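16 January 2022

## Quieting the signal on the listening piece

The wall piece for the Prelley show reacts to sound in the room. A contact microphone sits behind each panel, a small board reads the level, and a strip of LEDs behind the panel brightens when the level crosses a threshold. I had it running on the bench before the holidays and assumed the remaining work would be cosmetic. The remaining work has been noise.

The first fault was mains hum. With all panels connected to one supply, the idle reading sat at 42 and wandered upwards whenever the dimmer pack next door was in use. I moved the microphones to their own supply, kept the LED current on a separate pair of wires and joined the grounds at a single point. The hum dropped far enough that the threshold could be set sensibly.

The second fault was my own code. I was comparing single samples against the threshold, so one spike was enough to light a panel. The current version takes a window of 400 samples, subtracts the mean, and uses the average of what is left with the sign removed. A door closing still registers. A click on the supply line does not.

Cuiping Lu asked whether the panels should have a memory, so that a loud afternoon would leave them slightly brighter in the evening. I tried it with a slow decay added to the output. The arithmetic was simple, but the behaviour read as a fault: a panel glowing in a silent room looks broken to anyone who has just walked in. I have left the function in the file, commented out. Meriem Ait Brahim prefers it and may yet talk me round.

The fade itself needed correcting too. Stepping the LEDs evenly from off to full gives a jump at the bottom and almost no visible change at the top. A lookup table fixes this. I square the input, scale it, and store the result once at start-up so that the loop has nothing to work out. 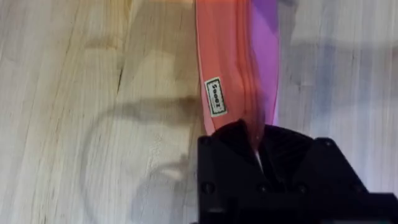 Diffusion is the part I can't settle by calculation. Bare LEDs show as points, and two sheets of tracing paper lose too much light. I want an edge that gives way by degrees, much as the grey shadow on the pale wood does, blurred all round and with one darker band near the top of its loop. The coral-orange fabric beside it has a slight sheen, and I would expect a surface like that to throw highlights when lit from the front, so I am looking for something matt.

Still to do: strain relief on the microphone leads, a fuse on the LED side, and a longer run with the final wiring. Tavion Fitzsimmons has offered his spare bench supply for the last of these. I'll post the code once the variable names are fit to be read.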